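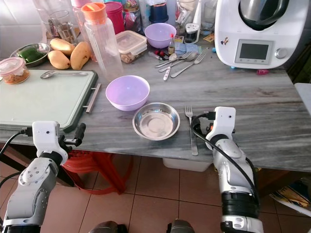

My neighbour had been to the morning session and told me over the fence that it was slow, that she could have set the table twice over by the time it was done, and that I should go anyway. So I took the two o'clock slot at the Zareo open day in May.

Zareo has the ground floor of the old Rweyemamu building, the one with the loading bay. There were 13 of us in the group. We signed in, got a sticker and were asked to stay behind a strip of yellow tape.

The part I had come for was the kitchen. It is a proper kitchen with a marble worktop and far too much stuff on it, food as well as bowls and cutlery. I had expected a bare bench with a couple of blocks. The robot has two arms in silver and white, with a white gripper on each, the left one with black pads where your fingertips would be. The software that runs it is called Tosovel.

The job for our session was tidying: bowls together, cutlery together. A fork on its own is harder than it sounds. It lies flat, it shines, and there isn't much to get hold of. The first try slid along the marble. The second one worked and a few people clapped. The lavender plastic bowl went much better, picked up by the rim and put down without a sound.

I asked whether the mangoes were there for show. They weren't, as fruit comes up in a later task, but we didn't get to see that one.

Someone asked about price and was told it isn't for sale. A firm called Numusell is going to try two of them in a canteen kitchen later in the year, on the clearing side only, with no knives.

The whole thing took 40 minutes including questions. My neighbour was right about the speed. I'd still like to see it do a full sink of washing up, and I put that on the feedback form.

Parking is free behind the building but there are only 9 spaces, so take the bus if you go to the next one.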